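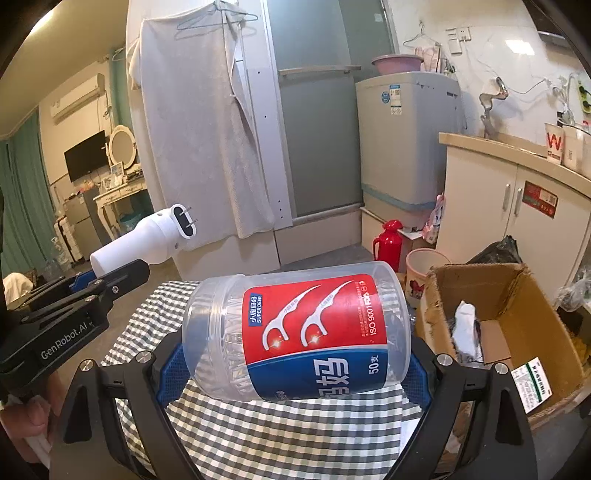
Crescencio Hinojosa wrote on the draft of this card that "two-handed" should be defined before anything else, as he had loaded an earlier set expecting both grippers to be moving in every episode. They aren't. An episode counts as two-handed when both grippers are held, even if one only waits with an item in its jaws.

Karkitz Tabletop, November release

Summary
Karkitz Tabletop is a set of examples for training pick-and-place policies on small household goods. Items are handled with hand-held grippers at a table with a checked cloth, with an open cardboard box beside it. Rooms are recorded as people live in them, and the background is left in.

Contents
Episodes recorded: 300
Episodes released: 241
Homes: 4
Longest episode after trimming: 15 seconds

Items
Most are light packaged goods: crinkly packets, soft packs, clear plastic tubs. Shiny and see-through surfaces are common. 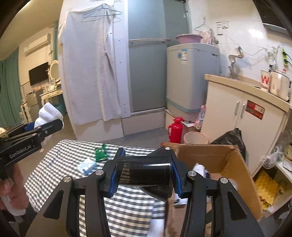
Black glossy items are the hardest group for our pose tracker. Episodes where tracking was lost while an item was held were dropped, which explains most of the gap between recorded and released. Failed grasps were kept and are marked "fail" in the labels file.

Labels
Each episode has one line of text, a start time, an end time and a result. Lines were written by the operator and checked by a second person. Item names are not standardized. "Packet," "pack" and "bag" may all refer to the same thing.

Splits
Train and test are split by home. Do not reshuffle by episode, or the same tables will land on both sides.

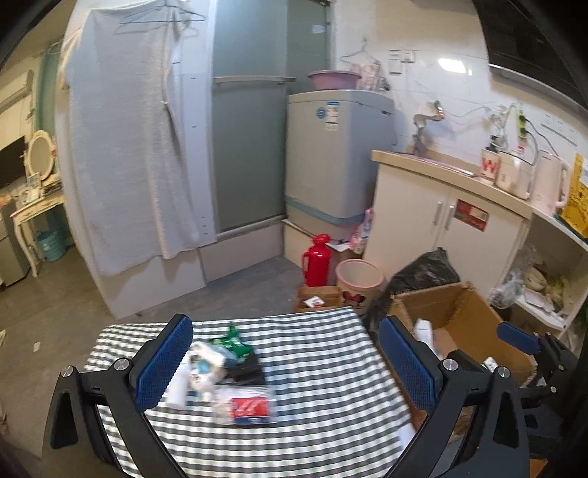 Could the next release say which episodes begin with items already grouped close together, one user of the Divell loader asked, because picking from a cluster and picking a lone item train very differently. We agree. A "clutter" field is planned, and the loader will ignore it if it is missing.

Known gaps
No liquids, no glass, no lids being opened. Lighting is indoor only. Gripper width is not calibrated between homes, so normalize it per home before training.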